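Household manipulation

Household manipulation is the branch of robotics concerned with everyday chores such as clearing a table, preparing food or putting dishes away. Factory arms have handled fixed, repeated jobs for decades. Chores are harder for them – the objects are light, often plain in color, and seldom left in the same spot twice. A pale tray, a pastel cup and the curved white handle of a utensil can call for three different grips.

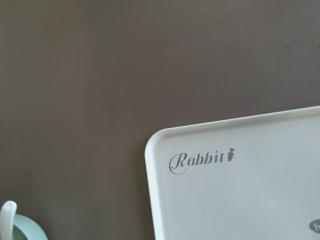 Food and drink tasks

Drink preparation is a common test, using ice, cups, fruit and small tools. Sliced lemon is difficult because the pieces overlap, bend and slide. The Turneo trial, run at Flasden, logged 1109 attempts at moving single slices of fruit, and 46 percent needed no human help. Most failures came from picking up 2 slices at once. Arms with two-fingered grippers are widely used for such work, often with a person seated nearby.
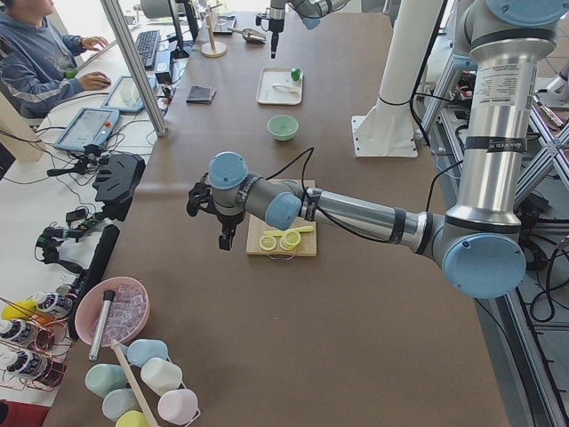 Antigoni Vrettos has argued that success rates of this kind say little about homes, and that a machine should not be called ready until it can work a full day in a kitchen it has never been in. The Stilcombe group set a similar bar of 500 chores in a row without help. No system had met it by September.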